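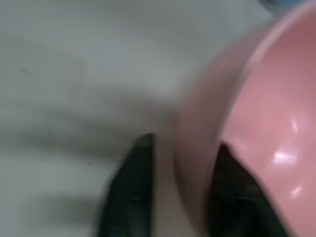
Curnden Community Meals Service - Nutrition and Outreach Team

Progress report to the Marchand Fund, second period

Purpose of the grant

The grant supports a weekday lunch service for older residents of Curnden and the villages on the Trodby road, together with a short programme of home cooking sessions. This report covers the months from April to August and should be read with the budget sheet sent separately.

Delivery to date

The service provided 1117 lunches in the period. Demand was steady until June and then rose when the Trodby lunch club closed for building repairs. Most of the additional diners were brought over by the existing minibus, which now makes a second run at 11.40 am. We have kept the charge per meal at the level agreed in the original application.

Deliveries to people who cannot leave home began in May, one month later than planned. The delay arose from the food hygiene inspection of the Jiler Street kitchen, which had to be rebooked after a fault with the cold store. The fault has been repaired and the kitchen has passed its inspection. At the end of August, 29 households were receiving a delivered meal on at least two days a week.

Cooking sessions

We held 13 cooking sessions against a target of 16. Three were cancelled in July when the hall was needed as a polling station and then for the summer playscheme. They will be run in the autumn. Attendance was better in the mornings than in the afternoons, and the remaining sessions have been moved to a 10 am start. Soups, baked fish and simple puddings were the most requested dishes. Several people asked for recipes scaled down to one portion, and a printed set is being prepared in large type.

Changes to the menu

Following comments from diners, the hot pudding is now offered on three days instead of five, with fruit or yoghurt on the others. A soft-food option has been introduced - this was not in the original plan, but it has been met from the existing food budget.

Spending

Spending on food is slightly above forecast owing to the price of dairy goods and cooking oil. Transport is below forecast. We ask the Fund to agree that the transport underspend may be moved to the food heading for the rest of the year.

Next period

The team will complete the outstanding cooking sessions, issue the recipe set and review the delivery route before the winter timetable starts. Diners from Trodby will be asked whether they wish to return to their own club when it reopens. A decision on the second minibus run will follow once their replies are in.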